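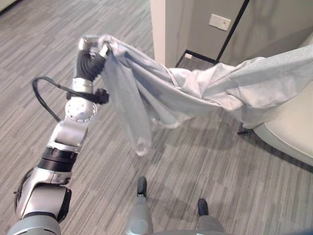 What does the grant pay for?

The grant pays for a public index of court filings in campaign finance and public corruption cases heard in Canwood County, and for the staff time needed to match each case to the disclosure reports the candidates and party officers filed.

Public Corruption Case Index, Canwood County
Progress report to the Jayawardena Fund
Prepared by Sveva Russo, project manager
11/29/24

Status

The index holds 477 closed cases. Every one has a docket sheet, a charging document and a final disposition. Transcripts are attached where the court reporter's office had already released them to the public file. Sealed exhibits are listed by number and are not reproduced.

Record matching is behind the work plan. The plan called for matching to be finished by the end of this reporting period. It is finished for cases charged under state election law and is still under way for cases charged as bribery, honest services fraud or conspiracy. The reason for the delay is set out under Matching below. Spending is within the approved budget.

Scope

The definition of a covered case was agreed with the Fund in May and has not changed. A case is covered if at least one defendant was a candidate, an officeholder, a party officer or a paid campaign worker at the time of the charged conduct, and if the charge concerns money or another thing of value given in connection with an election, a ballot line, a vote or an appointment. Cases that began in Canwood County and moved to another court are covered up to the date of transfer. The index then gives the name of the receiving court and the new case number.

Three kinds of case fall outside the definition and come up often enough to mention. Civil enforcement by the county elections board is excluded, although the board's order is linked when it led to a criminal charge. Petition fraud is excluded unless someone was paid for the signatures in breach of the election code. Tax cases against officeholders are excluded unless the unreported income was itself the alleged bribe.

We had one request from a reader to add civil enforcement. It would be useful, but the board keeps those files on paper and in order of the treasurer's last name, and the work can't be absorbed in the present grant.

Intake

Docket data comes from the clerk's office as a weekly export. Erar, the software we use for intake, reads the export, drops cases outside the listed charge codes and places the rest in a review queue. A staff member opens each queued case and confirms or rejects it. Rejected cases are kept with a reason code so that the decision can be checked later.

The charge code list was revised once in this period. The state renumbered part of its election law, and for a short time the clerk's export carried old and new section numbers side by side. Erar treated these as separate charges and created duplicate entries. The duplicates were found in the ordinary monthly check and merged by hand. A crosswalk table now maps each old section to its replacement, and the table is published with the index.

Defendant names are entered as they appear in the charging document. Spelling variants from later filings go in a separate field. Middle initials are kept. Home addresses, dates of birth and the names of jurors are removed before publication. Cooperating witnesses are named only if they testified in open court under their own names.

Matching

Matching is done in Etus, which holds the county's campaign disclosure reports going back to the first year of electronic filing. For each defendant, Etus returns the committees on which that person is listed as candidate, treasurer or agent, together with contributions the person made or received. A reviewer then decides which of the returned records belong to the defendant.

Election law cases matched quickly. The charging document in such a case nearly always names the committee, and often the report in which the false or missing entry appears.

Bribery and conspiracy cases are slower for two reasons. First, the indictment may describe the committee and the payer only in general terms, so the reviewer has to read the trial transcript or the plea allocution to learn who they were. Second, payments described at trial were often cash or were routed through a consulting contract, and in neither case is there a line in the disclosure reports to match. The reviewer must then record a finding of no match, which takes longer to support than a match does.

We considered recording these cases as "not reviewed" and moving on. We decided against it. A reader who sees "no match found" learns that someone looked, and the difference matters to the users who have written to us, most of them reporters and defense counsel. The written standard for a finding of no match is:

Both the defendant's full name and any business name in the transcript have been searched.
The search covers the reporting period of the alleged payment and the periods on either side of it.
A second reviewer has repeated the search without seeing the first result.

Where the two reviewers disagree, the case goes to me. So far the disagreements have mostly concerned common surnames and family members who share a first name.

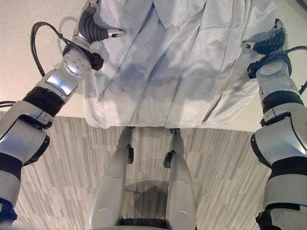 Quality control

Each month, 20 cases are drawn at random from the published index and checked against the paper file at the courthouse. The checker compares the charge, the plea or verdict, the sentence and the date of each. Errors are logged by type.

The most frequent error is in the disposition field. When a defendant is convicted on some counts and acquitted on others, the clerk's export gives one overall result, usually "convicted." We publish results count by count, so the reviewer has to take them from the verdict sheet. In the early part of the project this was missed in several multi-count cases. All multi-count cases have since been reread and corrected, and the review screen no longer accepts a single result when more than one count is listed.

A second type of error concerns appeals. A conviction reversed on appeal remained in the index as a conviction until the clerk's office received the mandate, and in one case the entry was out of date for longer than we consider acceptable. Erar now checks the appellate calendar as well as the trial docket, and an entry with a pending appeal carries a notice at the top of the page. Mistrials and hung juries are shown as such, with a link to the retrial if there was one.

Acquittals and dismissals are shown in the same type size and in the same position on the page as convictions. Cases sealed by court order after publication are taken down within 10 business days of our receiving the order. The time has not been exceeded.

Public access

The search page is open to the public without an account. Users can search by defendant, charge, office held, attorney of record, judge and year. Downloads are offered as a flat table. Users asked for the election cycle as a separate column, and it has been added.

Lawyers' arguments posed a problem in the case summaries. Early summaries drew on opening statements, and some of them gave a claim made by one side as if it had been proved. Summaries are now limited to the charge, the plea or verdict, and the facts admitted or found. Defenses that went to the jury, such as entrapment or lack of intent, are listed by name in a separate field with no account of the evidence for them. Older summaries are being rewritten to the same standard, oldest first.

Requests for correction arrive through a form on each case page. They are answered in writing. Requests to remove an accurate entry are declined unless there is a court order, and the reply tells the person how to apply for one.

Staffing and spending

One reviewer left during the period and was replaced after a gap of six weeks. The new reviewer has worked in a trial court clerk's office and needed little training on dockets, but more on disclosure reports. Unspent salary from the gap has been carried forward in the personnel line. No funds have been moved between lines.

Transcript costs ran above estimate. The county charges by the page for transcripts that are not yet in the public file, and bribery trials are long. We have ordered only the testimony of cooperating witnesses and the closing arguments, and have read the remainder at the public terminal at no cost.

Open items

Matching of bribery, fraud and conspiracy cases. Continues into the next period with both reviewers assigned full time.

Transfer of cases to federal court. The index records the transfer but not the outcome. We ask the Fund whether outcomes should be added. The work is small for each case, but it would change the agreed scope and should be approved in writing.

Clerk's export format. The clerk's office plans to replace its case management system. We have asked for a sample file before the change and have not yet received one. If the new export leaves out attorney of record, that search field will have to be filled by hand for new cases.

Rewriting of older summaries. The work is done in the time left over from matching. No completion date is proposed in this report. One will be given in the next, together with the error log and the revised charge code table.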